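Reusing Office Workstations in the Escobar Street Library
Student project report, second term
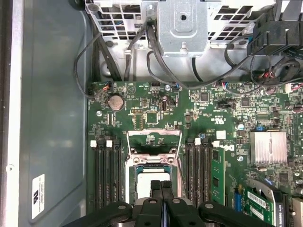
Fulgencio Arrieta thought we should have asked the library patrons what they wanted before we opened a single case. He made the point at our first review, and he repeated it in his written comments: a computer that runs well is no use if people can't find the print button. We changed the plan after that and moved the survey to the front of the project.

1. Background
The Escobar Street branch has a public computer room with old desktop machines. The library was planning to send them for recycling and lease new ones from Clemard. Our group wanted to find out whether the old workstations could be kept in service for another few years at a lower cost, and whether patrons would notice a difference.

2. Survey
We left paper forms at the front desk through January and got 228 back. Most people used the computers for email, job applications and government forms. Very few did anything that needs a fast processor. The two most common complaints were slow startup and the printer, and several forms complained about the chairs, which we passed on to the branch manager.

3. Work on the machines
We were given three workstations to test. In each one we replaced the hard drive with a 960 GB solid state drive, cleaned out the dust and installed a current operating system. The drives were larger than we needed — the supplier, Soltau, was out of the smaller size. We kept the original memory in two machines and added more to the third to see if it mattered.

One machine would not start after the drive was changed. We spent most of an afternoon on it before finding that a power connector had not been pushed in all the way. We now check every connector before closing the side panel.

4. Results
Startup to a usable desktop took 30 seconds on the machine with extra memory. The other two were slower by a few seconds, and we do not think that justifies the cost of more memory. Web pages and forms opened without trouble on all of them.

The printer problem had nothing to do with the computers. Print jobs went through a queue program called Tusix, and the default setting held each job until staff released it. The library changed the setting and put a short sign next to the printer.

5. Limits
We tested only three machines, all the same model, and we did not measure power use. A newer computer would probably use less electricity, and that should be part of the library's decision — we ran out of time to borrow a meter. The survey also missed people who had already stopped coming to the computer room.

6. Next steps
The branch has agreed to keep the test machines in the public room until the end of the term. We will collect a second round of forms and add the answers to the appendix.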